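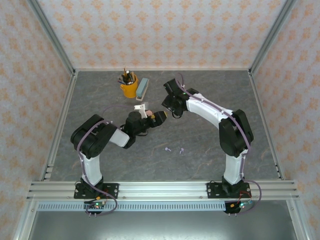
Wallpaper paste is one of those things you buy once every few years and then stand in the shed wondering whether you got the right one. We've been mixing and selling Stillurard paste powder from the back of the shop for long enough to have heard most of the questions, so I've tried to put the lot of them on this page, and if it rambles a bit, put the kettle on and bear with me. The paper on those three walls, the pale one with the orange floral repeat, is a good case in point: a pale ground shows every smear of paste you leave on it, and a repeating flower has to meet its neighbour at the join or your eye goes straight there every time you walk in. You want a paste that lets you slide the drop up and down until the petals line up, and that sponges off the face while you're still on the ladder.

Stillurard Paste Powder, 400 g packet

Stillurard is a starch-based powder that you mix with cold tap water. It goes on white so you can see where you've been with the brush, and it dries clear. The working time is generous, enough for a beginner to hang a full drop, decide it's crooked, peel it back and have another go (I have done this more times than I'd like to admit, mostly in my own hallway). It suits ordinary paper-backed wallpapers, lining paper and most of the lighter embossed ones. For non-woven papers, where you paste the wall and hang the paper dry, mix it a touch thicker and roll it on.

It isn't the right paste for heavy vinyls, and please don't use it on grasscloth. For those, have a look at Prukden, our ready-mixed tub, which grabs harder and costs a fair bit more. We're always happy to tell you over the counter which one you need, and a scrap of the paper in your pocket helps enormously.

Mixing it

Fill a clean bucket with cold water to the amount on the packet. Get the water swirling with a stick and sprinkle the powder in slowly with your other hand, stirring the whole time. Leave it for 10 minutes, go and cut your first few drops, then come back and give it another good stir. If you've still got lumps, you tipped it in too fast, and the best cure is to push the lot through an old stocking or a kitchen sieve you don't mind losing. Mixed paste keeps for a few days with a lid on, somewhere cool. In a proper Queensland summer I wouldn't trust it past the next morning.

Old walls and new plasterboard

New plasterboard needs a sealer before you go near it with paper, or whoever strips it in years to come will be taking the face of the board off as well. Old painted walls want a wash with sugar soap, a rinse, and a light sand if there's any gloss to them. Crumbly plaster in the old Queenslanders and cottages is a thirsty beast, so brush on a coat of thinned Stillurard first and let it dry right through. We call that sizing, and it makes the paper slip about nicely when you hang it.

What else you'll want

A Plester pasting brush (the wide one, the narrow one will drive you mad), a plumb line, a seam roller, a big sponge and two buckets of clean water. Change the water more often than you think you should, particularly with a light-coloured paper. The Jin snap-off knife is the one we keep on our own bench, and I'd say to snap the blade every drop or two, as a blunt blade drags wet paper and tears it. Blades come in a box of 100 and they do go quickly.

If you're papering with a big pattern, order all your rolls together and check the batch number on every label before you open anything. Unopened rolls can come back to us for a refund or a swap. Opened ones can't, sorry.

Details

Product: Stillurard Paste Powder
Weight: 400 g
Stock code: 233
Covers: up to 10 rolls of standard paper, fewer on bare plaster
Colour: white when wet, dries clear
Storage: keep dry, fold the bag over and peg it
Clean-up: warm water, before it dries

Pick-up is from the side door, and we're open until lunchtime on Saturday. If you're stuck halfway up a ladder with a drop that won't behave, ring the shop and ask for Ffion Craddock. She's hung more paper than the rest of us put together and she'll talk you down.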